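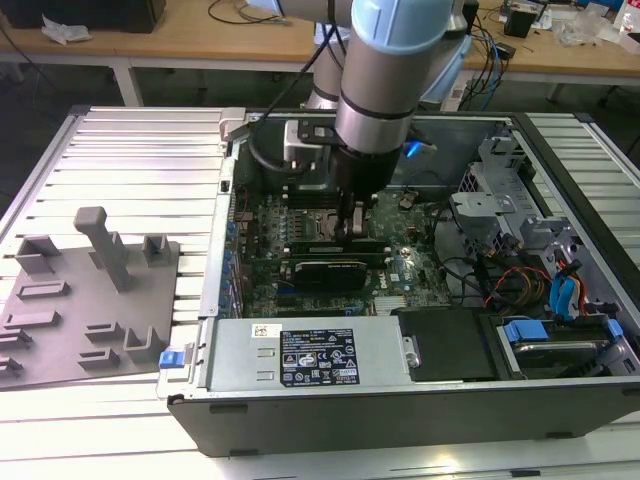
About Bednárik

We're a soup and dumpling kitchen, and we've been cooking the same stubborn way from the start: stock on before dawn, dough rolled by hand, and nothing on the menu that we wouldn't happily eat ourselves on a wet evening. If you've come in from the cold and found yourself at one of our long tables with a bowl you could wash a small dog in, welcome back! If you haven't been yet, read on and then come hungry.

How it began

Bednárik opened with 2 soups, a borrowed stockpot and a hand-lettered sign that ran in the rain on the first morning. The soups were a sour cabbage with smoked sausage and a plain chicken broth with thin noodles, and both are still on today. The cabbage one has changed a little over the years (more caraway, less paprika, and a spoon of dried mushroom powder that we argued over for most of a winter) but the chicken broth is exactly as it was. Bones, carrots, celeriac, parsley root, peppercorns, time. It sells out more often than anything else we make and we still get a small thrill when the last ladle goes.

The dumplings came later. We'd been making potato ones for staff lunch, tossed in brown butter with salty sheep's cheese and crisp bacon, and people at the counter kept leaning over to ask what we were eating. So we put them on as a special, and then as a special every day, and then we gave in and printed them on the menu.

What we cook

There are five soups on at any time, always at least one without meat, and they change with what's good. In spring it's sorrel, nettle and new potato. Summer brings a cold cucumber and dill that we love more than our customers do, although we're winning them round. Autumn is pumpkin, lentils and wild mushrooms when we can get them, and in winter we go right back to cabbage, beans and barley and stay there until the days get longer.

Then the dumplings: potato with sheep's cheese, pork and onion, curd cheese with chives, and a sweet plum one rolled in toasted crumbs and poppy seed. The plum takes a little longer, so do order it when you order your soup. Bread comes from our own oven, a dark rye with a hard crust, and there's a bowl of pickles on each table which you're welcome to finish. We'll bring more.

On a very good Saturday-sort-of-crowd day last May we sent out 726 dumplings between opening and closing, and the dough team still talk about it as if it were a cup final.

Where we are

Our first kitchen is on Skodano, at the bottom of the hill by the old tram sheds. It's the small one, with the steamed-up windows and the bench outside. The second is Borex, our bigger room across the river, with space for prams, birthday tables and the bread oven. Borex seats 81 and has step-free access from the car park side; Skodano has one shallow step, and we keep a ramp behind the door, so just knock or wave.

Both rooms cook the same menu. Regulars insist that the broth is better at one or the other. We have tasted them side by side and we're staying out of it.

Wondodance

Once a month in the colder half of the year we push the tables back at Borex and hold Wondodance, a supper with live fiddle and accordion and a great deal of stamping. There's one soup, one dumpling and one cake, all brought out in big dishes for the table, and the music starts when the plates are cleared. You don't need to know any steps. Children dance first and the grown-ups take over when they flag. Tickets are sold at the counter in both kitchens and they do go quickly, so ask when you're next in.

Working with us

We train everyone from scratch, and most of our cooks started by peeling potatoes and washing up. Everybody eats together before service, everybody learns the dough, and everybody gets a say when we're tasting a new soup. If you like early mornings and warm kitchens we'd love to meet you. Drop in at either kitchen in the middle of the afternoon, when it's quieter, and ask for whoever is running the floor.

Allergies and diets

Our dumplings contain wheat, and most contain milk or egg. At least one soup each day is made without either, and the counter staff have the full list of ingredients for everything we serve. Please tell us before you order and we'll go through it with you.

Page last updated 15 Dec 2023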